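打印本文 | 用电子邮件转发给朋友

毛衣该在床上叠

我有一个不大受欢迎的看法，说出来家里人要笑，朋友也要笑，可是憋了这些年，还是想写一写：毛衣应该在床上叠。桌子不行，沙发扶手不行，站着抵在胸口用下巴夹住领子那一套更不行。要把它整件摊开在床上，两只袖子伸直，慢慢地抚平了，再一折一折地收起来。

这个看法的来历要从一个二月说起。那年二月冷得很长，我搬进现在这套房子没多久，衣柜还没有到，冬天的衣服全堆在两只纸箱里。我那时候图快，从箱子里抓出一件就穿，穿完了团一团再塞回去。有一天傍晚黄文雄（他自己写作Wen-hsiung Huang，因为在外头做了大半辈子生意，名片上一直是这么印的）到我这里来喝茶，我从箱子里扯了一件藏青色的毛衣套上去给他开门。他坐下来看了我半天，茶也不喝，说：“你这件毛衣怎么像刚从腌菜坛子里捞出来的？”

我低头一看，还真是。胸口横着一道竖着一道，下摆有一边翘着，袖子上还有一个鼓包，也不知道是在哪里顶出来的。文雄是做针织品的，在一家叫Mikum的小厂里管了多年的成衣检验，他看见毛衣受委屈，比看见人受委屈还难过。他站起来，也不问我，就叫我脱下来，拿到里屋铺在床上，教我怎么叠。一件毛衣他叠了总有半壶茶的工夫，我在旁边看着，心里先是好笑，后来就不笑了。

他的手势是从中间往外走的，先把身子那一片抚平，再管袖子，领子放到最后。他说针织的东西和梭织的不一样，衬衫你可以抖一抖、拽一拽，它有自己的架子；毛衣没有架子，你拽它哪里，它就往哪里长。所以要托着，要让它有个地方可以整个躺下来。家里有哪一样东西能让一件毛衣整个躺下来呢？也就只有床了。

后来我就一直这么做，做到今天。当然也有人不服气。我的邻居Dela Zakaria就是坚定的挂衣派，她家的衣柜拉开来，从夏天的裙子到冬天的大衣，一排到底，全在衣架上，整整齐齐，看着确实舒心。她说叠衣服是没有柜子的人才做的事。我们两个为这件事在楼道里争过，一争就争到楼上的灯都亮了。她的理由很硬：挂着一目了然，早上拿了就走，省时间。我承认挂着省时间，我也承认我找一件背心常常要翻到第三层抽屉。可是毛衣不能挂，这一点我是不让步的。厚毛衣挂上一个冬天，肩膀上顶出两个小角，穿出去好像背后还藏着一副衣架；身子也越坠越长，原来到腰的，到开春就快到大腿了。Dela听了就说，那你买宽肩的衣架嘛。我说宽肩的衣架管得了肩膀，管不了下摆。她笑，我也笑，各自回家，下次接着吵。

还有一派是卷衣派，代表人物是我的表妹夫Esmaeil Shokri。他出差多，箱子小，什么都卷，卷得像一排春卷，立在箱子里，倒是很好看。T恤这样卷我没有意见，我自己出门也卷。可是有一回他把一件粗针的开衫也卷了，还用橡皮筋箍住，从Zadar一路箍回来，解开的时候腰上勒了两道沟，挂在浴室里熏了一晚上热气也没有熏平。我不忍心说他，只是默默地替他铺在床上抚了一阵。他站在门口看，说：“这也太费事了。”

费事，这两个字是我最常听到的。我想为费事说几句话。

有一阵子到处都在讲收纳，讲怎样快，怎样一秒钟叠一件T恤，怎样把抽屉分成小格子。我也去听过一次课，是一家叫Fukik的家居店办的，交了30块钱，送一杯茶和一叠塑料隔板。讲课的小姑娘手真是快，两手一交叉，一抖，衣服就成了一个方块，满屋子的人都“哦”了一声。我也“哦”了。回家试了一试，T恤果然是成的，毛衣却不成，一抖就散，散了再抖，越抖越气，最后仍旧老老实实地铺到床上去。那几块塑料隔板现在拿来隔筷子，倒也好用。

我不是说快有什么不好。家里有小孩要上学的，早上六点就要起来煮粥的，你叫她对着一件毛衣抚半天，她要把毛衣扔到你脸上来。我年轻的时候也是这样，衣服能从晾衣绳上直接到身上，就绝不让它经过柜子。我想说的是，一年里面总有那么几天，天气转暖了或者转凉了，衣服要换一批，那几天不妨慢一点。把窗帘拉开，趁着太阳好，把床空出来，一件一件地来。毛衣摊开了你才看得见它：哪里起了球，哪里勾了一根线，袖口是不是松了，腋下有没有虫咬的小洞。团在那里你是看不见的，挂在一排衣服中间你也看不见。等到入冬要穿了才发现，补都来不及。

说到看得见，我还有一点私心。毛衣上好看的地方往往在很偏的角落里。织的人辛辛苦苦在下摆织了一圈花边，织了一排小白点，穿在身上的时候，外面罩一件外套，就什么都没有了。只有在床上摊开的那一会儿，花边才有人看。我母亲从前给我织过一件，胸前是素的，偏偏在下摆上织了几朵小花，我那时候嫌土，总把下摆往裤腰里塞。现在那件毛衣早就不在了，我倒常常想起那几朵花来，想不起是几朵，也想不起是什么颜色了。

床单的事也顺便说一说。有人跟我讲，叠衣服底下要垫一块素布，最好是白的，这样看得清楚。我不赞成。家里的床单是什么就是什么，花的也好，带圆点的也好，深色的毛衣放在浅色的花床单上，边边角角反而分明。浅色毛衣是另外一回事，我叠米白色那件的时候，就换到有深色毯子的那张床上去。床单要先扯平吗？我的习惯是扯一扯就算了，皱一点不要紧，毛衣比你想的要厚道，底下有几道褶子它不计较。要紧的是床上不能有碎屑，饼干渣一类的东西沾到毛线里去，摘起来要命。 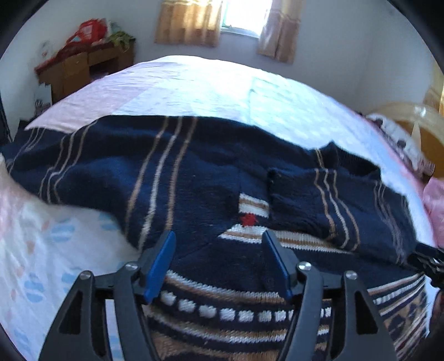
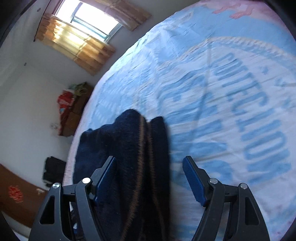
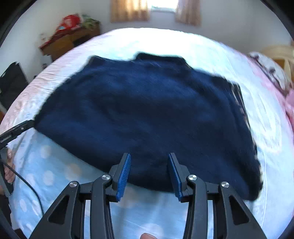 图片来源：Hosseinzadeh 图片资料室。三图均为床上的藏青色衣物。

我叠厚毛衣的次序大致如下，和文雄教的略有出入，他看到了一定要来纠正我。先把毛衣正面朝下放好，领口朝着床头，两边肩膀拉齐，袖子往外伸开。手掌从当中往两边推，推过去就好，不要来回地搓。然后一边的袖子连着肩膀折进来，袖子顺着身子放下去，另一边也照样。最后从下摆往上折，薄的折三折，厚的折两折。文雄主张袖子要再折一个小角，好让它平平地贴着，我嫌那个小角会留印子，从来不折。这个分歧我们已经带着走了很多年，看来还要继续带下去。

叠好以后放在哪里，又是一篇文章了。我只说一句，厚的放在下面，薄的放在上面，一摞不要堆得太高。我有个朋友Farzad Nouri，柜子里一摞毛衣堆到顶，每回要拿最底下的那件，就像抽积木一样，一抽全塌，塌了他就用脚把柜门顶上，出门去了。他倒是有本事，出门的时候看着比谁都体面。

前些日子我把这些话在电话里讲给一位编辑听，他姓Soltani，名字也叫Farzad（我认识两个Farzad，一个乱一个整齐，他是整齐的那个）。他问我，你这样慢慢地叠，叠出来的毛衣真的能多穿几年吗？我老老实实地回答，我没有比较过，家里又不是试验场。我只知道那年二月被文雄嫌弃的那件毛衣，现在还在第二层抽屉里，袖口换过一次线，左边颜色比右边淡一点，大概是有一年夏天晒偏了。冬天晚上在家里看书我还穿它。

他又问，那你图什么呢？我在电话这头想了一会儿。我想我图的就是那一会儿。下午两三点钟，床上有太阳，手底下是软的厚的东西，脑子里可以想事情，也可以不想。外面有人在喊收旧家电，喊过去了，又喊回来。一件叠完了，还有一件。做别的家务我常常急，洗碗急，拖地也急，总觉得后面还有事情在催；独有叠毛衣的时候不急，也许是因为急也没有用，一急它就歪，歪了还要摊开重来。

Dela上个星期来借熨斗，正赶上我在换季，床上一摊一摊都是。她靠在门边看了一会儿，嘴上说着“你又来了”，手却伸过来，替我把一只袖子捋直了。我没有敢出声，怕一出声她就想起自己是挂衣派。她捋完这一只，又捋了另一只，然后拿着熨斗回去了。到晚上她打电话来，问我那件粗线的高领，领子到底是往里折还是往外折。

往里折。折的时候手要轻一点。

打印本文 | 用电子邮件转发给朋友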